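Closton 双口方块充电头使用半年评测

2022年7月30日　栏目：桌面用品

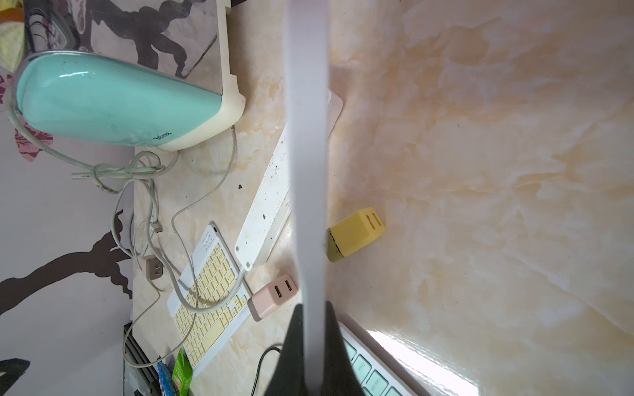
黄色方块充电头横放在大理石纹桌面上，另一侧是插线板和线

我在1月份买的这个充电头，到现在用了6个月。当时家里的旧充电头接触不良，手机要把线摆到某个角度才充得进去，就想换一个便宜、小巧、能同时插两根线的。Closton 这款双口方块当时在打折，颜色有白、黑、黄三种，我选了黄色。桌上的线和插线板大多是白的、灰的，再来一个白色充电头，找起来费劲。

包装很简单，一个纸盒，里面是充电头和一张折叠的说明书，没有附线。说明书有几种语言，中文部分翻译得一般，但接口、输入输出参数和注意事项都写了。盒子侧面印着进口商的名字 Gokex，保修也是找他们。

先说外形。整体是个方块，正面有两个开口，插 USB-A 线，尾端颜色比机身深一些，偏橄榄色。拿在手里不硌。体积小，放在包里的侧袋没有什么感觉。表面不算滑，手上有汗也能拔得下来。黄色偏亮，商品页上的颜色看着要淡一些，介意的人最好选黑色或白色。

再说充电。我日常的用法是一个口充手机，另一个口充蓝牙耳机。手机晚上睡前插上，早上是满的，这种用法对速度没有要求。白天临时补电就能看出它慢，吃午饭的工夫充不了多少，跟我爱人那个带快充的比差得明显。两个口同时接手机的时候，两台都会再慢一点。说明书上写的是两个口共享总功率，所以这不算故障，只是买之前要知道。

平板也试过，能充，但边看视频边充的时候电量基本不动。如果主要是给平板用，建议买功率大的型号，不要买这个。

发热方面，单口充手机时外壳是温的。双口同时用的时候会热一些，手可以一直放在上面，没有到烫的程度。7月份屋里不开空调的时候热得更明显。我没有专门的测温工具，这里只能写手感。有一次把它塞在靠垫后面的插座上，拔下来时比平时热，后来就不这么用了。充电头周围最好留点空。

噪音：前两个月没有听到。后来有一天晚上很安静，耳朵凑近能听到很轻的滋滋声，只在没有接设备、空插着的时候有。接上手机就没了。我写邮件问过 Gokex 的客服，回信的人叫 Recep Tatlı，他说空载时有轻微声音在正常范围内，要是带着负载也响就寄回去换。回信隔了2天，态度不错，问什么答什么。到目前为止带负载没有响过，我就没有换。

和插线板的配合要单独说一下。方块形的充电头有个通病，占地方。我的插线板插孔排得比较密，它插上去以后，紧挨着的那个位置想再插一个大一点的电源适配器就很勉强，插普通的扁插头没有问题。我的办法是把它插在最靠边的位置。如果你的插线板上已经有好几个适配器，买之前先拿尺子量一下间距。

插拔力度适中。新的时候 USB 口偏紧，线插进去要用点力，拔的时候得按住机身，否则会连充电头一起从插线板上带下来。用了一阵以后松紧正好，线不会自己掉出来，轻轻碰到也不断电。两个口的松紧有一点差别，左边那个更紧，现在还是这样。

接口上没有标记，两个口用起来也没有区别，随便插哪个都行。机身上没有指示灯。对我来说这是优点，放在卧室不会有光。但也有不方便的地方，线没插到位的时候看不出来，要看手机屏幕有没有反应。

耐用程度，6个月里从桌上掉到地板上几次，外壳没有裂，有一个角磨白了一点。黄色外壳不太耐脏，和牛仔布放在一起会蹭上颜色，用湿布拧干擦一下能擦掉大部分，缝里的擦不干净。擦的时候一定先拔下来。

价格方面，我买的时候一共花了300里拉，运费包括在里面。同一时间 Drustitz 有一款功率大一些的单口充电头，价钱接近，同事 Muammer Soylu 买的就是那个。我借来用了几天，充手机确实快，机身也更薄，不挡旁边的插孔，但是只有一个口，充了手机就得等。我和他的需求不一样，他只带一台手机出门，我桌上总有别的小东西要充。

顺便写几句桌上的线，有读者在上一篇评测下面问过。我的线一直没有理得很好，白的灰的绕在一起。试过绑带，绑得太整齐反而不方便，每次要拿一根出门就得全部拆开。现在只把不常动的几根绑住，常用的散着放。充电头换成黄色以后，至少知道手机线的那一头在哪里。浅色插线板容易显脏，灰点子落在上面很清楚，隔一段时间要断电擦一次，光用干布擦不掉，我用的是稍微潮一点的布，擦完晾一会儿再通电。

桌面是大理石纹的，米色带一点橙。充电头放在上面颜色还算协调，这一点纯属个人看法，不计入打分。

优点：
体积小，随身带没有负担
两个口同时充手机和耳机够用
没有指示灯，适合卧室
客服能联系上

缺点：
没有快充，充平板吃力
方块外形会挤占插线板上旁边的位置
空插时有很轻的声音
黄色外壳会蹭脏
不附线

适合谁买：晚上充手机、顺带充耳机或手环的人，家里老人用也可以，插上就行，不需要分辨接口。不适合谁买：白天经常要赶时间补电的，或者主要设备是平板的。手里的线如果两头都是 C 口，也不要买，插不进去，还得另外配线。

评分（满分五星）：做工4星，充电速度2星，便携4星，总评我给4星。速度那一项分低，但我买它的时候没有指望它快，所以对总评影响不大。看重速度的人请自己往下减。

补充一：有人问能不能插在车上用。不能，这款是家用插头的，车充是另外一个型号，我没有用过。

补充二：留言里 Oğuzhan Toprak 提到他买的那只尾端颜色和机身一样，没有深浅之分。我的这只是有差别的，可能批次不同，功能上应该没有影响。商品页上没有写这一点，在意的话下单前问一下卖家。

补充三：保修期从收货日算起，联系 Gokex 时要提供订单号和盒子上的贴纸照片。我的盒子还留着，建议你们也先别扔。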